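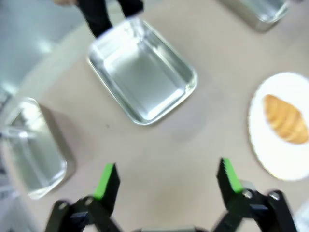
홈 논문 목록 이번 호 투고 안내 로그인

3. 식탁 위의 빈 쟁반: 준비 단계에 관한 관찰

3.1 왜 음식이 놓이기 전을 보는가

상차림을 다룬 연구는 대개 접시에 무엇이 담겼는가에서 이야기를 시작한다. 우리도 처음에는 그렇게 시작했다. 그런데 플라스테드(Plarstead)의 공동 부엌에서 한 계절을 보내고 나니, 정작 사람들의 손이 오래 머무는 때는 음식이 나오기 전, 그러니까 쟁반이며 그릇을 꺼내 놓고 이리저리 밀어 보는 그 짧은 시간이라는 생각을 떨칠 수가 없었다. 이 절에서는 그 시간을 조금 느긋하게 들여다보려고 한다. 부엌에서 우리를 늘 반갑게 맞아 준 분들께 진 빚이 적지 않은데, 그분들이 무심히 하시던 일을 찬찬히 적어 두는 것이 작은 보답이 되었으면 한다.

관찰 기록은 모두 237건이며, 그중 쟁반이 등장하는 대목을 따로 추려 다시 읽었다. 기록은 욜리언 페르베커(Jolien Verbeke)가 맡았고, 분류표는 고델리버 카위퍼르스(Godelieve Cuypers)가 2월에 초안을 만든 뒤 두 차례 고쳤다. 현장에서 적은 짧은 메모까지 합치면 2861줄에 이르지만, 메모에는 그날의 날씨나 국 끓는 냄새 이야기도 제법 섞여 있어서 분석에는 쓰지 않았다. (읽는 재미로는 이쪽이 훨씬 낫다는 점을 덧붙여 둔다.)

3.2 쟁반의 자리와 방향

그림 3. 베이지색 상판에 비스듬히 놓인 직사각형 스테인리스 쟁반. 모서리가 둥글고 테두리가 올라와 있으며, 안은 비어 있다. 왼쪽 가장자리에 비슷한 금속 쟁반의 일부가 보인다.

부엌 일에 익숙하지 않은 사람은 쟁반을 상의 변에 나란히 맞추려는 경향이 있다. 우리도 그랬고, 도와드린다고 나섰다가 애써 맞춰 놓은 쟁반이 금세 다시 돌아가 있는 것을 보고 멋쩍게 웃은 적이 여러 번이다. 오래 일한 분들은 쟁반을 반듯하게 두는 일에 별로 마음을 쓰지 않았다. 긴 변이 대각선으로 뻗은 배치를 우리는 '기운 놓기'로 분류했다. 그림 3의 가운데 위쪽 쟁반은 이 분류에 들어가는 모양을 잘 보여 준다. 다만 배치 하나만 놓고 그것이 의도한 각도인지, 내려놓다 보니 그렇게 된 것인지를 가릴 수는 없으므로, 분류표에는 모양만 적고 까닭은 적지 않기로 했다.

면담에서는 조금 다른 이야기를 들을 수 있었다. 한 분은 쟁반 모서리가 자기 쪽을 향해 있으면 집어 들기가 편하다고 하셨고, 다른 한 분은 그런 것을 생각해 본 적이 한 번도 없다면서 한참을 웃으셨다. 두 대답 모두 소중하게 받아 적었다. 몸에 밴 일을 말로 풀어 달라는 부탁이 얼마나 성가신지 우리도 잘 알고 있다.

3.3 테두리와 빛

스테인리스 쟁반의 올라온 테두리는 담긴 것이 흘러나가지 않게 막아 주면서 손가락이 걸리는 자리도 되어 준다. 면담에서 쟁반의 좋은 점을 여쭈면 무게보다 테두리 이야기가 먼저 나오는 일이 많았다. 바닥의 광택도 자주 화제에 올랐다. 조명을 받으면 안쪽이 옅은 은빛으로 밝아지고 벽을 따라 흰 줄이 서는데, 그 빛 때문에 쟁반이 비었는지 멀리서도 한눈에 알 수 있다고 한다. 반대로 물방울 같은 작은 얼룩은 반사에 묻혀 놓치기 쉽다는 말씀도 있었으니, 광택이 늘 고맙기만 한 것은 아닌 모양이다.

상판의 색도 여기에 한몫한다. 베이지처럼 밝고 무던한 색 위에서는 테두리의 어두운 회색 선과 아래쪽의 엷은 그림자가 쟁반의 윤곽을 조용히 잡아 준다. 다른 색의 상판과 견주어 볼 기회는 없었으므로 이 점은 짐작으로 남겨 둔다.

3.4 두 번째 쟁반

쟁반을 둘 이상 꺼내 놓는 경우에는 사이의 빈자리를 함께 기록했다. 처음에는 이 빈자리를 그저 남은 공간으로 여겼으나, 기록이 쌓일수록 그릇을 잠깐 내려놓거나 팔을 뻗는 통로로 쓰이는 일이 눈에 띄었다. 그래서 고델리버의 제안에 따라 분류표를 고치면서 '빈자리' 항목을 새로 두었고, 쓰임이 확인된 때에만 그 내용을 적었다. 가장자리에 걸쳐 일부만 확인되는 쟁반은 크기를 재지 않고 있다는 사실만 남겼다. 이 기준이 다소 너그럽다는 지적은 달게 받겠다. 쟁반 사이의 거리를 더 꼼꼼히 재는 방법은 다음 절에서 그릇의 포개기와 함께 다룬다.

이 사이트는 이용 편의를 위해 쿠키를 사용합니다. 계속 이용하시면 쿠키 사용에 동의하신 것으로 봅니다. 동의 설정 변경

문의: 편집실 | 저작권은 각 저자에게 있습니다 | 맨 위로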